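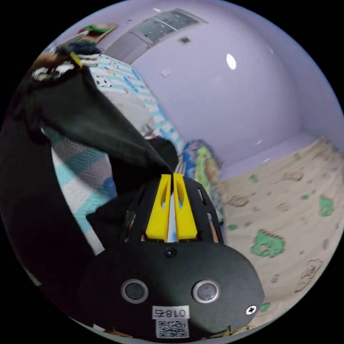 Home / Mental wellness / Product reviews / Culine dawn lamp

Culine dawn lamp: two months of dark mornings

By Cuiping Guo
Posted 12/14/23

I get low every winter. It isn't severe, and my doctor has never called it seasonal affective disorder, but from the first frost on I sleep badly and get very little done before lunch. She suggested I try getting up at the same time every day, with some light in the room before the alarm. I bought the Culine dawn lamp for $59 and have used it every morning for two months.

Setup

The lamp plugs into the wall and has no battery, so a power cut wipes the clock. I had one outage and had to set everything again. There are four buttons on the back, all the same shape, and in the dark I still press the wrong one. The printed guide is short and clear. You choose a wake time and how long the light takes to come up. I started with 20 minutes and later moved to 40, which suits me better.

The light

It starts as a dull orange and ends as a warm white. At full strength it is bright enough to read by from my pillow. It is not a therapy lamp and the box says so. If you have been told to use a light box for depression, this won't replace it, and you should ask whoever is treating you before you swap one for the other.

I keep a sleep diary in a notebook. In June, when I feel fine, I was out of bed within ten minutes of waking most days. Last winter it was closer to an hour. With the lamp it has been 15 to 25 minutes.

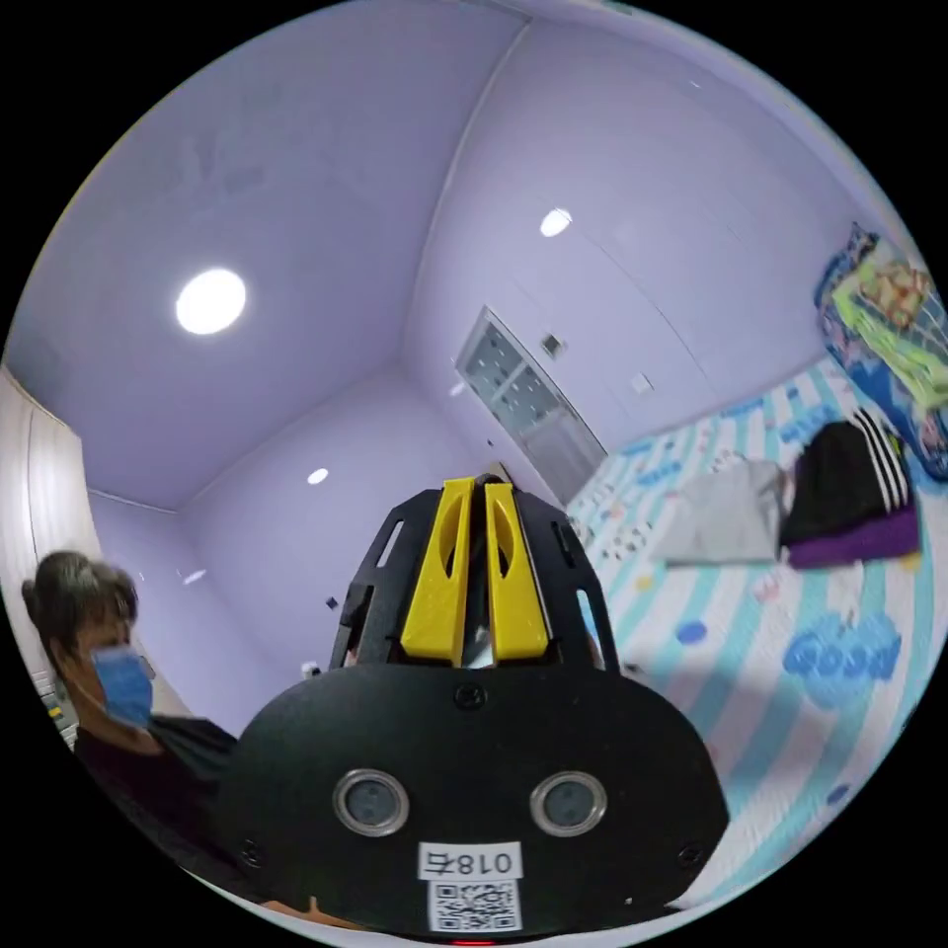
My mood score, which I write down at breakfast on a scale of one to ten, is up by 2 points on last winter. I also started walking before work this fall, so I can't put all of that down to the lamp.

Sound

The backup alarm is a chime with three volume levels. The lowest is fine. The bird sounds repeat every few seconds and I turned them off after the first night. There is a faint hum when the light is dimmed - my husband doesn't hear it, I do.

Compared with others

I tried the Siregar lamp before this one and sent it back. It was brighter, but it needed a phone app and I don't want my phone in the bedroom. The Rotum costs $188 and has a better speaker. I borrowed one for a week and woke up no differently.

Drilosgate sells the Culine with a 30-day return period. Shipping took five days and the box arrived with one corner crushed, but the lamp was fine.

Rating: 4 out of 5. I took a point off for the buttons and the missing battery.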